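Udusow
Home | Notes | Storage | Repairs | Archive | About

Last updated: March

Print this page | E-mail this page

Small latching boxes: sorting the tubes

I have been putting off the tubes. By tubes I mean glue, grease, sealant, filler, hand cream, thermal paste and the two kinds of ointment that look like glue. They lived in one deep drawer, on their sides, in layers. To reach the bottom layer I had to lift out the top two, and most weeks I bought a new tube of something instead.

The replacement is a set of small white plastic boxes with separate lids. Each lid has a carrying handle in the top and a black latch clip on either side. I looked at hinged boxes as well and decided against them. A hinged lid needs clearance behind it, and the shelf these are going on has very little. With a loose lid, the box can be opened where it stands and the lid put wherever there is room.

Measurements

The shelf is 100 cm wide and takes 5 boxes side by side with a finger's gap between them. The gap matters for the latches, which swing outwards when opened. I first tried the boxes pushed together and could only open the one on the end.

Interior height decides what goes in standing up. Tubes with a wide flat cap will stand on it. Tubes with a narrow nozzle will not, and go in lying down, with the cap towards the front. I tried cutting card dividers to hold the narrow ones upright. They held for a fortnight, then softened at the bottom, and I took them out.

The walls inside are smooth, with no ribs or moulded slots. This makes them easy to wipe and useless for anchoring a divider. On balance I prefer it. Grease gets out of any tube sooner or later, and ribs are where it stays.

Categories

I had a spreadsheet for the previous system. It ran to 3,603 cells, most of them blank, and I stopped updating it after the first month. The present arrangement has these categories:

Adhesives, water-based
Adhesives, solvent-based
Lubricants and thermal compounds
Fillers and sealants
Skin

Skin is separate for obvious reasons. It also has a different coloured label, at the request of Ildikó Takács, who once put contact adhesive on a dry elbow in my kitchen.

Some items fit two categories. Silicone grease for taps is a lubricant but is used with the sealants. I put it with the lubricants and have looked for it in the sealants twice. If it happens again it will move.

Procedure

The order below is the one I settled on after doing the first box badly. It assumes a clear table and all the tubes in a tray to one side.

1. Wipe the table. Plastic boxes pick up grit on the underside and then scratch the shelf.

2. Check each tube before it goes near a box. Squeeze it gently at the middle. If it is hard all the way along, throw it out. If only the nozzle is blocked, clear it with a pin and leave the tube in the tray until the end. I threw out 20, which was more than I had expected, and one of them had never been opened.

3. Wipe the thread and refit the cap. A cap that will not screw down fully usually has dried product in it. Pick it out with a cocktail stick. A knife cuts the plastic.

4. Take the lid off and lay it flat at the back of the table with the handle uppermost and the latches free. Bring the box forward, open side up, and put the tube beside it. I work with the lid furthest away so that it isn't knocked by a sleeve, and keep the hole in the tabletop clear of small caps, having lost one down it.
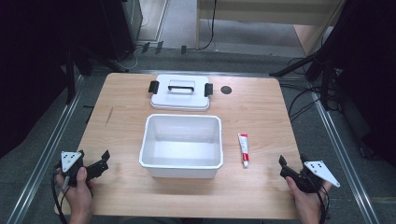

5. Load from the back wall forwards. Large tubes first, lying parallel to the short side, then the small ones in the space left over. Do not stack more than two deep. Two deep is the limit at which I can still read everything by moving one tube.

6. Fit the lid square before touching the latches. If one side is latched while the other is riding on the rim, the lid bows slightly and the second latch will appear to close without holding. Press the middle of the lid with a palm, then close both latches together.

7. Lift by the handle, a short way, over the table. If a latch is going to let go it should do so there and not above the floor.

8. Label the short end, not the lid. Lids are interchangeable and will be swapped.

Results after several weeks

Retrieval is quicker. Finding the wood glue used to mean emptying half a drawer, and it now means opening one box. Putting things back is slower than it was, which I had not allowed for. A drawer accepts anything thrown at it. A latched box takes two hands, and when my hands are covered in filler the tube sits on the table until I have washed them. I have left a shallow dish by the sink for tubes in that state and empty it in the evening.

The latches have held. One is stiffer than the rest and I have left it alone. I considered a little silicone grease on the pivot and then could not find the silicone grease.

The lids are the weak point in daily use. With several boxes open there are several loose lids, and a flat lid on a busy table gets things put on top of it. Kornél Hajdu suggested hanging them from hooks by their handles. The handle sits in a recess, so it would depend on the hook. I have not tried it.

Two corrections to my earlier post on drawer inserts: the Chow insert can be cut down with a fine saw, contrary to what I wrote, and the Ania one should not be put in the dishwasher. Mine is now a different shape.

Next on the list is batteries, which will go in the same kind of box if the labels stay on.

Print this page | E-mail this page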